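# Costcombe house conversion: progress report, September

This report covers the work since our last payment request. It follows the order of the grant agreement, so that it is easy to compare.

## Loft room and stairs

The main question in the last report was if the loft can be called a bedroom. I can now answer it. The building control office accepts the room as a bedroom on condition that the stairs are closed off from the first floor with a fire door, and that all doors on the way down to the street are changed to the same type. The office also asks for smoke alarms on each level, connected together. The alarms are installed. The fire door for the loft stairs is ordered from Bakmont but it is not delivered yet.

The old stairs were too steep and we had to move the lower part. This took more of the hallway than the drawings showed. The hallway is now 86 cm wide at the narrow point, and the inspector has measured it and has no objection.

## Insulation and windows

Quispe finished the roof insulation on the street side. On the garden side they stopped when they opened the ceiling, as two rafters had old damage from damp. The rafters are repaired with new timber beside the old one, and the surveyor has agreed in writing with this method. The insulation there will continue next.

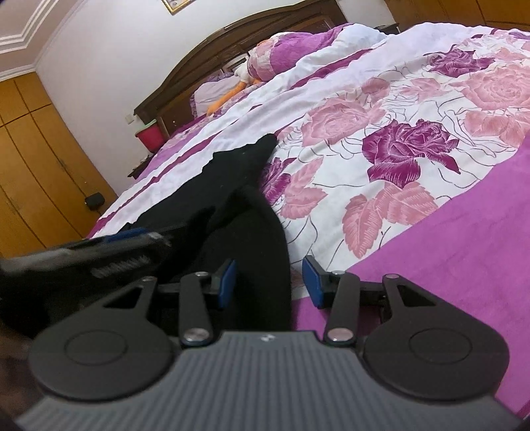

The new roof window is larger than the first one in the plan. We changed it after advice from the inspector, who wanted a window that a person can use to get out. The price difference was 277 and it is paid from the reserve. I attach the invoice with the other papers.

The windows on the lower floors remain as they were. I know that the agreement speaks of "repair where needed", and in my opinion only the kitchen window needs it. The frame is soft at the bottom corner. I would like to do this before winter.

## Costs

We ask for no increase of the total amount. The reserve was 2000 at the start of this period. Apart from the roof window, we expect to use a part of it for the rafters, but Quispe has not sent the final bill, so I don't write a figure for it. The payment to Tusex for the electrical work was made in full, and their test certificate is in the folder.

## Delays

The stairs caused most of the delay. The drawings had to be corrected and sent again, and during this time the joiner took another job. The fire door comes later than promised also. Until it is hung, the loft will not be let and will not be counted as a bedroom in any paper we send out.

## Next period

- Hang the fire door and ask for the final inspection
- Complete the insulation on the garden side, then plaster
- Repair the kitchen window
- Send you the completion certificate and the new floor plan

I have one question for you. The agreement says that the valuation must be done "at completion". Please tell me if you mean the end of the building work or the date of the certificate, so that I can book the valuer for the right time.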